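### 3.2 Carga de fruto y sección del tronco en ciruelos de segundo año

La parcela de Ladanar se plantó sobre suelo franco-arcilloso, con riego localizado y sin aclareo manual durante las 2 campañas de seguimiento. En cada árbol se midió el diámetro del tronco a 20 cm del injerto y se contaron los frutos cuajados en julio. La parcela de contraste, Stustley, recibió el mismo abonado, pero se aclaró a mano tras la caída fisiológica. En total se muestrearon 100 árboles, con alrededor de 3.000 frutos registrados.

La eficiencia productiva se expresó como número de frutos por centímetro cuadrado de sección. Los árboles de menor calibre presentaron los valores más altos – en varios casos, superiores a los de pies adultos del mismo patrón –, con una reducción paralela del crecimiento de brotes.
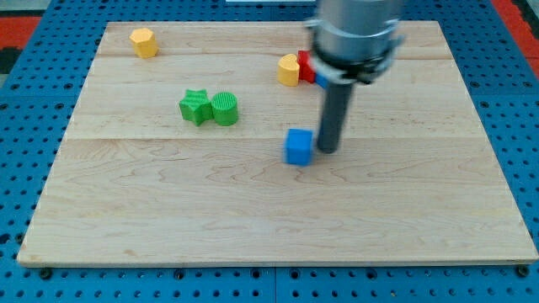
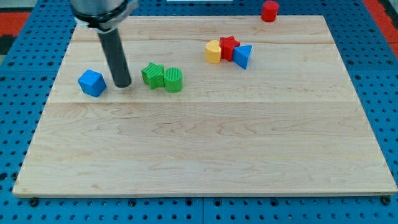 **Figura 2.** Tablero de madera clara sobre mesa azul perforada, en dos tomas.

El peso medio del fruto disminuyó al aumentar la carga, aunque la pendiente fue menor en Ladanar que en Stustley. El contenido en sólidos solubles siguió la misma tendencia. No se apreciaron diferencias en la firmeza de la pulpa entre parcelas, y la proporción de frutos agrietados dependió más de la fecha de recolección que del número de frutos por rama.

El ajuste se repitió excluyendo los árboles tutorados con el sistema Bakos, cuyo anclaje a media altura modifica el engrosamiento del tronco. La relación se mantuvo, con mayor dispersión en los calibres inferiores. Los pies injertados sobre Sader se analizan por separado en el apartado 3.3.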